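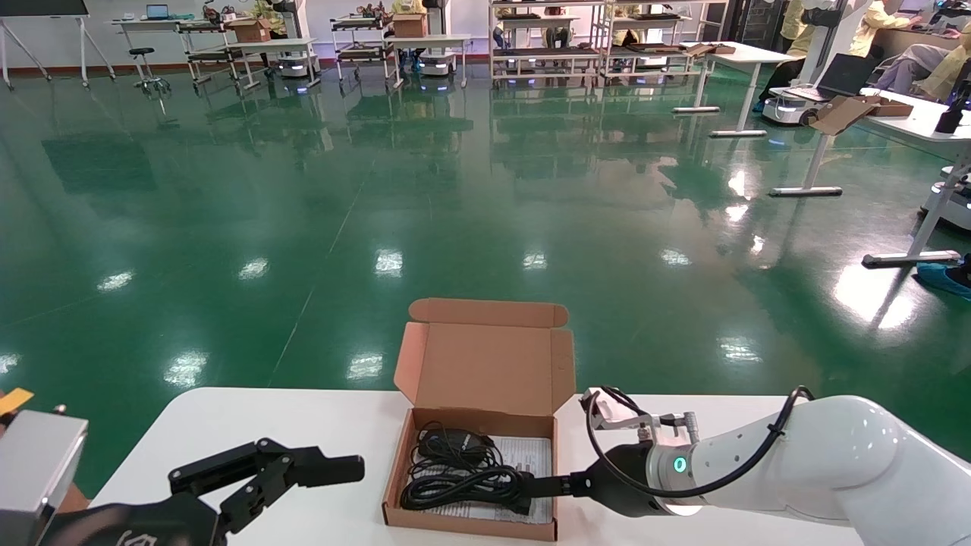
My favorite way to get a two-arm packing policy to behave is to label the demonstrations by phase before training on them, and I'm going to walk you through how I do it. I tried skipping this step for most of May and all I got was a robot that hovered. Packing is a funny sort of task because the motions in it don't look alike. Getting a cable bundle into a flat box with the gripper fingers pressing down on the coils is a totally different business from reaching across the table for the next item, and if you throw both into one big pile of data the policy averages them into mush (slow, wobbly mush!).

What you need: a set of teleoperated episodes, the joint positions and gripper openings for both arms, and whatever camera views you recorded. I keep mine in Leite, our little in-house episode viewer, but anything that lets you scrub and drop a marker will do.

Step 1: Pick your phases

I use 3 phases: approach, contact, and release. I know, it's tempting to have more. My first version had 14 and I couldn't label the same episode the same way twice. Keep it to things you can decide on quickly with your finger on the arrow key.

Approach ends when the fingers first touch the item or the box. Contact covers gripping, carrying and pressing down. Release starts when the gripper opens to let go and runs until the arm is clear.

Step 2: Label each arm separately

Please don't skip this one. The arms are rarely doing the same thing, and one of them is often just waiting with its fingers open while the other works. I give the waiting arm its own "idle" tag and leave it out of the phase count. Agustina Figueroa talked me into that after reading through my first batch of labels, and she was right, the idle stretches had been teaching my policy to freeze.

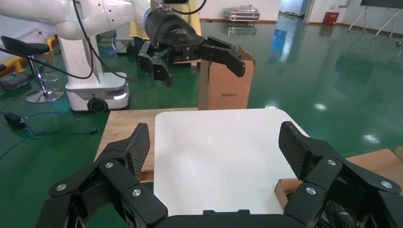
Once you've done a few episodes by hand, go back to the first one and label it again without peeking. If your markers land far from where you put them before, your definitions are too loose. Tighten them up and start over. Annoying, but much cheaper than finding out after training.

Step 3: Rebalance

Count the time steps in each phase. Mine always come out heavy on approach, so I sample contact steps 2 times as often. Going higher made the arms too eager to squash things, at least on our setup.

Step 4: Train, then look at the phases one by one

I feed the phase in as an extra input and add a small head that predicts it, so the policy can work it out alone at run time. I train for 2000 steps as a smoke test before committing to a long run. If the phase predictions are still jumping back and forth at that point, check your labels first and your learning rate second.

When you evaluate, write down which phase each failure happened in. "Failed to pack" tells you nothing! In the Skeltgate runs nearly all of my trouble was in release, with a finger catching on a cable on the way out, and the fix was just recording more demos where the operator opened the gripper wider before lifting.

I haven't tried any of this with soft bags yet. Orex is next on my list, and that one has bags in it, so I'll add a section here once I have results to show.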